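Brown on Brown: Why Students Stop Seeing the Color of Their Furniture
Final report, Introduction to Environmental Psychology
Virnthorpe College
Submitted by Sumaiya Gamage, Arif Talukder and Lihua Meng
Nov 14, 2023

1. Where the question came from

Our original topic was the effect of wall color on concentration. We dropped it in week two, when we found that the college library has already painted its walls four different colors over the years and that several earlier groups had written about every one of them. Arif pointed out that the desks had never been written about at all. We took this as a gap in the literature.

The study rooms in the Selvanayagam building were refurnished one May, before any of us enrolled. The walls went pale gray. The desks, which had been pale, went dark brown. Students were asked for their views on the walls.

Our research question was simple: do people who use a desk regularly remember what color it is, and do they remember a dark brown desk better or worse than a light one?

2. What we read

Most of the reading was on incidental memory, meaning the things you pick up without trying. The general finding is discouraging. People are poor at recalling the details of coins, logos and elevator buttons they have handled for years. Color is sometimes kept and sometimes lost, and when it is lost people tend to fill in something typical. We found very little on furniture. One furniture trade pamphlet claimed that darker surfaces "ground the learner," with no source given, and we cite it here mainly because we spent an afternoon trying to find one.

Brown itself turned out to be an awkward color to read about. It has no place of its own in the rainbow. It is mostly a dark orange or a dark red seen next to something brighter, so the same brown can look warmer or duller depending on its neighbors. This matters for a study in which people are asked to pick a brown off a card.

3. Method

We collected 216 responses over 3 weeks. Participants were stopped in the corridor outside the study rooms and asked which room they had just used. They were then shown a card with nine color patches and asked to point to the one closest to their desk. Four of the patches were browns, ranging from tan to a deep reddish brown. The others were gray, white, black, beige and a green we put in to catch people who were not listening. It caught a few.

The card was printed at the shop on Farnitdale Road. The first printing came out with two identical browns, which we discovered after showing it to our tutor, who chose one of them with great confidence. We paid for a second printing.

Half of the rooms on the corridor still have the old light desks, which gave us our comparison group without our having to do anything. We also asked everyone how often they used the rooms and whether they liked the desk.
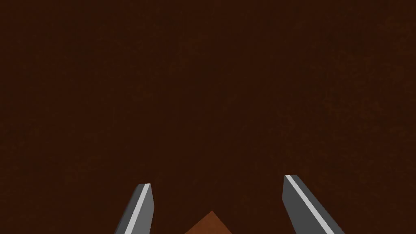 Maricica Gavrilă objected at the draft presentation that a deep brown and a near-black are hard to tell apart under evening lighting, and that we should not count someone who pointed at black as simply wrong. She also wanted to know why we had not recorded the time of day. We had no good answer to the second part. For the first, we went back and scored the responses again with a "near miss" category, and the results below use that version.

4. Results

Users of the light desks did well. Most chose beige or tan, and either was accepted.

Users of the dark desks did badly, and in an interesting direction. The most common answer was a medium brown, a shade that does not exist on any desk in the building. The correct deep reddish brown came second. Black was third, now counted as a near miss. Several people refused to choose and said the desk was "just desk color," which we recorded faithfully and could not analyze.

Frequent users were no better than people who had come in once to get out of the rain. Liking the desk made no difference either, although this is hard to judge, as only a handful of people admitted to any feelings about it.

We had planned to report our figures at the 95 percent confidence level throughout. The comparison between light and dark desks holds up at that level. The comparison between frequent and occasional users does not come close to holding up at any level, and we left it out of the poster.

5. Discussion

The medium brown answer fits the idea that people reconstruct a color from what they think it ought to be. Asked about a brown desk, they produce the brown that desks have in general. The light desks may have scored well for the same dull reason, if beige is what people would have guessed anyway. We cannot separate these two explanations with the data we have. Aurélien Guillot, who supervised the project, described this as "the whole problem, really," and we agree with him.

A better study would use a desk in a color that desks do not normally come in. We wrote to the supplier, Zolholm, to ask about borrowing a purple one. They quoted us 400 dollars plus delivery. Our budget had already gone to the second printing.

6. Limitations

All participants came from one corridor of one building. The lighting was not controlled. The card was laminated and shiny, and people tilted it. Lihua interviewed more people than the other two of us combined, and her participants were noticeably more polite.

We also forgot to ask about color blindness until the second week. Responses from before then are included, with a note in Appendix B.

Appendix A: interview script
Appendix B: full response table
Appendix C: correspondence with Zolholm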